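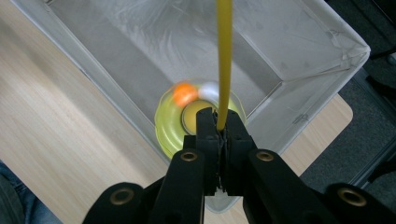
A yellow rod held between two black fingers.

Maes Court Sneaker: Frequently Asked Questions

When does the shoe come out?
The Maes x Cestetti court sneaker goes on sale 6th March at the Brumumari store and online.

How many pairs are there?
1423 in all. The store gets 400 and the rest are sold online.

Does it fit true to size?
Yes for most feet. If you are between sizes, go up – the toe is narrow.

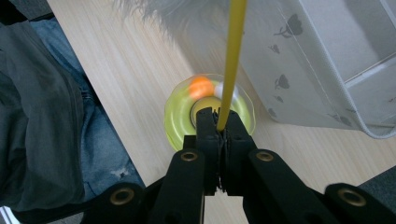 Brumumari, October

Can I return a pair?
Unworn pairs can come back within 40 days. Keep the box and both sets of laces.

How do I clean the suede?
Use a dry brush. Do not put the shoes in the washer.

Will there be a restock?
No restock is planned. The Mulham runner is a separate release and has its own page.

Can I buy more than one pair?
The limit is one pair per customer, in store and online.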